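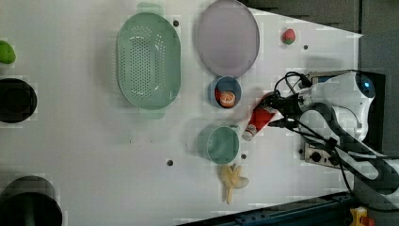
玩具食物和真的餐具能不能收在同一个箱子里？

分开收比较好。玩具食物用布袋装，碗盘杯子直接码在箱里，两样放在同一层架子上，取用的时候一起拿下来。

首页 目录 图集 器物 借用 联系

阅读时间：12分钟

这一页是Lastusari活动室77号箱的说明。77号箱里是一套摆桌子用的厨房小件：盘、碗、杯、沥水篮、两三样深色的锅碗，再加上一袋玩具水果。来借箱子的多半是带孩子的家庭和办小组活动的人，借之前总想知道里面是些什么，拿回去怎么摆，还的时候怎么收。以前这些写在箱盖内侧的一张纸上，纸磨得看不清了，所以搬到网上来。

箱子里的东西来源不一。碗盘有一部分是Rosalba Costa搬家时留下的，玩具水果是从Fabbri那家店分两次买的，沥水篮原来在茶水间用，后来茶水间换了新的，旧的就进了77号箱。因为来源杂，颜色和大小都不配套，这一点借用的人不必在意，孩子们也没有提过意见。

下面按器物来说，每样几行。

淡绿色沥水篮
椭圆形，底部是一排一排的小圆孔，两头各有一个半透明的浅绿把手片。这是箱子里占地方最大的一件浅色器物，收的时候先放它，别的东西再往里叠。孔里容易留下面屑和彩泥，用软刷从背面刷，不要用牙签捅。把手片比篮沿软，提的时候两只手托着篮底。用它做“洗菜”这一步，孩子们会把所有水果都倒进去，再一样一样拿出来，这一步常常比后面的摆盘花的时间长。

浅紫灰色圆盘
盘沿薄，略微隆起。颜色浅，放在白桌面上不显眼，适合拿来摆颜色重的东西。摆盘游戏一般从它开始：盘子放在桌子靠里的位置，水果放在外面，轮到谁谁就挑一样放上去。盘子底下垫一块薄布可以防滑，布不在箱里，要自己带。

蓝色小碗
箱里最小的碗，装切开的水果刚好。年纪小的孩子喜欢把它当帽子，还回来时碗里常有头发，所以登记的人收箱时会先看一眼这只碗。洗完倒扣着晾，晾透再叠进去。

绿色杯子
口宽，身矮，站得稳，但桌子上东西一多，还是会被袖子带倒。杯子有把手，叠放时把手朝外，不要硬塞进蓝碗里，塞进去拔出来很费劲。Lino Piras做过一次测试，在杯里装满干豆子，让孩子们从桌子一头端到另一头，结果豆子一直扫到晚上。后来我们在借用说明里加了一句：杯子里请不要装豆子、米和沙。

黑色的锅和碗
深色的几件放在一起说。它们比浅色的器物深，能往里装东西，收箱时可以利用里面的空当，把布袋塞进去。做游戏的时候一般放在桌子左边或者右边固定的一侧，当“灶台”用。里面看着黑，有没有擦干净不容易看出来，收之前用一块白布在里面转一圈，白布上没有印子就行。

草莓
红的，顶上有绿叶。草莓小，最容易丢，也最容易滚到桌子外面去。叶子那一头朝下放，滚得少一些。桌上如果有盘子，就把草莓靠着盘子放。Liette Sutherland带小组的时候会先让孩子们给草莓找一个“家”，找好以后再拿别的，这样收的时候大家都记得它在哪里。

香蕉
黄色，是一件分叉的玩具，放在桌上往哪边都能撑住。孩子们摆桌子时常把它放在最靠近自己的一边。缝里容易积灰，每次还箱前用湿布擦缝，不要整个泡在水里。

以上是箱子里主要的东西，零散的没有一一列出。

再说摆桌子。

我们用的是白色桌面，东西放上去看得清楚。桌面小一点也行，只要能同时放下沥水篮和圆盘，其余的东西就有地方。Hiyori Hoshino整理过一个摆法，在这里用得比较久：大件靠里，小件靠外，深色的放一侧，能滚的放在中间。按这个摆法，坐在桌边的人伸手先碰到的是香蕉和杯子，盘子要稍微探一下身，沥水篮在更里面。她的考虑是让孩子把东西往里送，送进盘子或篮子里就算放好了。

也有人不按这个摆。Fulvio Zanetti那一组喜欢把桌子弄得很满，什么都散着放，让孩子们自己找。他们的游戏叫“找早饭”：带组的人说一样东西，孩子从桌上找出来放进盘里，找错了再放回去。这种玩法桌上乱一点没有关系，但结束以后要多留十分钟收拾。

桌上有别的杂物时，先说清楚哪些属于这套箱子，哪些不属于。管状的、带盖的日用品我们通常另外放一筐，不和水果混在一个布袋里，孩子们会把盖子拧开。如果是玩“超市”，杂物反而有用，可以让孩子们把吃的和不吃的分开。吃的进沥水篮，不吃的放到桌子的另一头，盘子先不用。
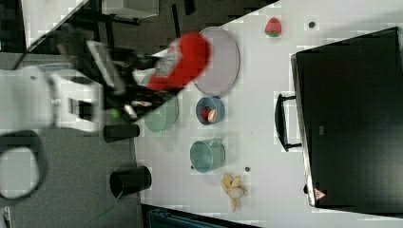 分完以后再换一种分法，比如按颜色分。红的一堆，绿的一堆，黄的一堆，浅紫灰的盘子归哪一堆让他们自己商量。按颜色分的时候草莓会有争议，它有红的部分也有绿的部分，带组的人不用急着给答案。再往后可以按大小分，或者按“能装东西”和“不能装东西”分。能装东西的有碗、杯子和锅，沥水篮算不算也会有人问，因为它会漏水。我们这里两种意见都有过，登记本上还有一页是孩子们画的漏水的篮子。

杯子倒了不用马上扶。倒着的杯子可以问一问口朝哪边，里面能不能看见，年纪小的孩子对这个很有兴趣。黑色的圆筒形器皿也一样，立着和躺着看起来差别很大，可以让他们把几个杯子都放倒，再一个一个立起来。做这个练习时把香蕉挪开一点，免得夹在中间。

活动时间我们一般安排在下午三点以后，那时候阳光不直接照到桌上，盘子不反光。八月例外，八月要把窗帘拉上。冬天下午天黑得早，要开顶灯，白桌面会有一点晃眼，铺一块浅灰的布就好。铺了布以后草莓也滚得慢。

人数方面，一张桌子四个孩子比较合适，再多就轮不过来。大孩子和小孩子一起玩时，大孩子负责报名字，小孩子负责拿。也试过反过来，小孩子报名字，报着报着就变成报自己爱吃的东西，箱子里没有的也报，场面很热闹，不过桌上的东西基本没动。

收箱的步骤写在这里，借用的人请照着做。

先把玩具水果全部收进布袋，袋口系上。布袋是米白色的，上面缝着“果”字。破了请告诉我们，不要自己换塑料袋。

然后收器物。沥水篮放在箱底，孔朝下。圆盘放进去或者靠在旁边，看当时还有多少空。小碗倒扣。杯子把手朝外。黑色的几件最后放，布袋塞在其中一个里面。箱盖应该能自然合上，合不上就拿出来重新放一次，不要压。

箱子是Bandari的灰色收纳箱，侧面有提手，装满以后一个成年人可以提，上下楼梯请两个人抬。箱盖有一个角的卡扣松了，用宽橡皮筋套着，橡皮筋和箱子一起还。

清洗方面，日常擦一擦就够了。放过真食物的盘碗要用洗洁精洗，洗完冲干净。玩具水果不放进洗碗机，放进去过一次，颜色变浅了，后来补买了新的。沥水篮可以用温水冲。黑色器皿不要用钢丝球。晾的时候摊在桌上，下面垫毛巾，晾到第二天早上再收，当天收的话箱底会有水汽，布袋会有味道。

已经有人问过的几件事，一并写在这里。

玩具水果能不能放嘴里。小一点的孩子总是要放的，所以擦得勤一些，看见有裂口的就挑出来单独放，还箱时交给登记的人。

能不能只借沥水篮。不单借，整箱借。单借过两回，两回都是过了很久才还，箱子一直缺着一件。

能不能往里添东西。添之前先说一声。有人放进来一套小勺子，本意很好，但勺子很快散了，最后分到了别的箱里。玻璃的和陶瓷的一律不收。

别的箱子有没有类似的。Usby那边的活动室有一箱木头的蔬菜，可以切开再粘上，能和这一箱搭着用。要借得提前跟他们打招呼，取和还都在他们那边。两箱一起用的时候，请在桌上先分开摆，收的时候各回各箱。我们的布袋缝的是“果”字，他们的是一根拉链袋，不会弄混。

少了一件怎么办。先在桌子底下找，再在沙发缝里找，多数能找到。找不到就在登记本上写明少了什么，颜色和样子写清楚，我们去补。不收赔偿，也不需要自己去买一样的，自己买的大小往往不合适，放进去箱盖又盖不上。

能不能带到室外。草地上可以，沙地上不行。沙子进了沥水篮的孔里很难弄出来，进了黑色的锅里又看不见，收箱的时候一倒才知道。在草地上玩请铺一张垫子，草莓掉在草里不好找，香蕉倒是容易看见。

关于登记本再补充几句。登记本挂在架子侧面，借的时候写名字、联系方式和打算用到哪一天，还的时候画一个勾。想写别的也可以写在备注一栏。备注栏里有用的内容不少，比如有一家写了他们在家里的玩法：晚饭前把箱子里的盘子和碗摆在矮桌上，孩子先摆一桌“玩具饭”，大人再摆真的饭，两桌同时开始吃，吃完各收各的。后来有好几家照着做，都说收拾的时候孩子比较肯动手。

还有一家用它来练习认方位，盘子的左边、碗的右边、杯子的下面，一句一句说，孩子照着放。说到第五六句桌子就会变样，再让孩子反过来指挥大人。这个玩法对大人来说比想象中难，左右要以孩子坐的那一边为准。

备注栏里也有意见。有人觉得盘子颜色太浅，应该换一个深的；有人觉得这个颜色好，不要换。目前不换。有人希望水果再多几样，这个记下了，下次去Fabbri的时候看看有没有梨和葡萄。葡萄要整串的，单颗的不要，太小。

箱子平时放在进门右手第二个架子的中层，标签朝外。高层放的是纸和颜料，请不要把箱子放到高层去。还箱的时间是下午五点以前，五点以后门口有一张凳子，可以放在凳子上，第二天早上会有人收进去。下雨天不要放凳子上，那里漏雨，打个电话，我们出来拿。

上一页 下一页 返回图集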